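Jul 24, 2019
By the Samarakoon press desk

SAMARAKOON QUESTIONS THE NEED FOR BIGGER DISH RACKS

Household goods seller Samarakoon today adds a small wire dish rack, the Tona, to its kitchen range, and says most people should think twice before buying anything larger.

The company has sold draining racks since it opened its first shop in Mastarum, and it has grown doubtful about much of what the trade says of them. Racks are sold on how much they hold. Yet a rack that holds a dinner service takes up half the worktop all day, every day, including the days when it has a mug and two forks in it.

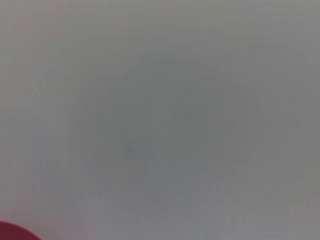

Samarakoon does not claim that the Tona will change anyone's evening. It is a rack. Plates go in on edge, they drain, and somebody still has to put them away. Customers who hope that new storage will make them tidier have told the company's shops, often at the returns desk, that it didn't.

The company is equally wary of the advice to keep a large set of matching plates. Its own returns list for February showed 110 plate sets sent back, 60 of them with the reason given as "no room". Samarakoon draws no grand lesson from this, except that people seem to own more plates than they have places for, and that a bigger rack mostly hides the problem.

Plain plastic plates in different colours suit a small rack well enough. With a red one at the back, a purple one in front of it and a light blue one nearest, each leaning a little, it is easy to see which is which and pull one out. Whether that is worth paying for is a matter for the buyer. A tea towel does the same job for less. 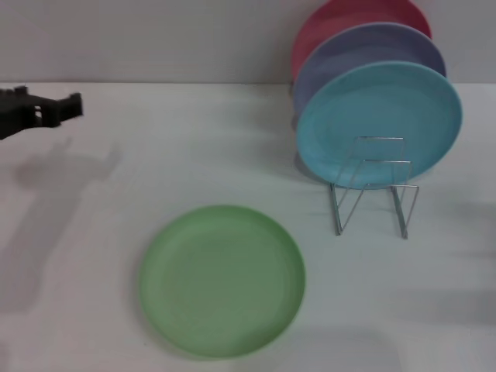 Some limits should be stated clearly. The Tona is not meant for cast iron pans, heavy serving dishes or tall glasses. It has no tray, so water runs on to whatever is underneath, and buyers with wooden worktops will want a cloth or mat. Samarakoon makes no promise about drying times, which depend far more on the kitchen than on the rack, and it advises customers to be careful with any seller who quotes one.

The Tona goes on sale in 6 Samarakoon shops from today and comes with a guarantee of 2 years. It will not be sold as a bundle with plates. Orders can also be placed through the Zaren catalogue.

RELATED ITEMS
Zaren catalogue: changes to delivery charges
Do you need a second cutlery drawer?
Mastarum shop: new opening hours
Returns explained: plates, bowls and racks

Last updated: Jul 2019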